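Sealing a dark marble worktop – how often, and with what?
Posted by limescale_lodge, Aug 14, 2023
18 replies · 943 views

limescale_lodge
We are replacing laminate with a dark marble, honed, from the Tallstead yard. The fabricator says it is sealed before delivery and needs redoing every 12 months. The leaflet in the sample box says every 2 years. The chap who templated it said to do it when water stops beading and ignore both. Which of these is correct? The layout is an L, sink on the short leg, hob on the long one. Two adults, hard water, a fair amount of cooking with lemon and tomato.

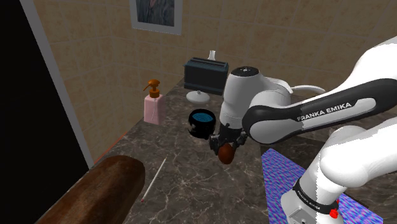 My main worry is the stretch by the sink. On the old top that was where everything went wrong first, and I would like to know whether a second coat there is worthwhile or a waste of product.

grout_and_about
The templater is right. Intervals on leaflets are guesses, as the stone varies from slab to slab. Put a teaspoon of water on the surface, leave it for 15 minutes, wipe it off. If the patch underneath has gone darker, water is getting in and it wants sealing. If not, leave it alone.

Do this in three places at least: by the tap, by the hob, and somewhere you never use. The last one gives you a comparison.

slabside
Agree with the test, with one caution. On a very dark stone the darkening is hard to see under ceiling lights. Use a torch held low to the surface.

Also note that sealer does nothing for etching. Lemon juice reacts with the calcite and leaves a dull mark whether or not the pores are filled. People reseal after etching and then complain the product failed. Different problem, different remedy.

limescale_lodge
Understood. So for lemon the answer is a chopping board and a cloth. Would honed hide it better than polished?

slabside
Yes, considerably. An etch is a loss of polish, so there is less to lose on a honed face. It will still show as a lighter patch on dark stone if you look across it towards a window.

brassneck
I would question marble in a working kitchen at all. We had it for six years in the last house and took it out. Rings from glasses, a pale halo at the base of the tap, one chip at the sink cut-out. Granite costs the same at Hiebert and you can forget it is there.

grout_and_about
The halo at the tap is limescale and you would get it on granite as well. Dry the area at night. Do not put descaler on marble under any circumstances.

brassneck
I know what limescale is. It comes off granite with a plastic scraper and a mild acid. On marble you cannot use the acid, which was my point.

grout_and_about
Fair enough. A scraper and patience, then.

undermount_ed
On the second coat by the sink: two thin coats over the whole top, wiped off fully between them, then a third on the sink leg if it still takes it up. If it sits on the surface and goes tacky, the stone has had enough. Buff it off before it cures or you will get streaks, and on dark stone they are very visible.

Check the cut edge inside the bowl opening too. Fabricators seal the face and forget the edge. This is the usual layout, with the sink on the return:
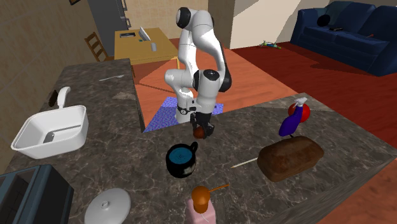 L-shaped marble top, white basin on the left-hand section.

Ours follows the same plan and the inside corner is where crumbs and water collect. Ask where the joint will go. I would keep it well away from the bowl if the slab is long enough.

limescale_lodge
The joint is drawn as a butt joint at the corner, well clear of the bowl. I will ask about the cut edge. Any preference on product? Brostport stock a solvent one and a water-based one at nearly the same price.

slabside
Solvent-based for dense stone, in my experience. It carries further in. Open the windows and keep the pilot light off if you have one.

undermount_ed
I have used water-based on three tops and could not tell the difference after a year. Less smell. Test either on the offcut first, as some of them deepen the colour.

brassneck
Ask for 100 mm of offcut at the very least. Wostby kept ours and we had nothing to test on.

limescale_lodge
Offcut requested. I will run the water test on it before and after one coat of each and post the results once the top is in.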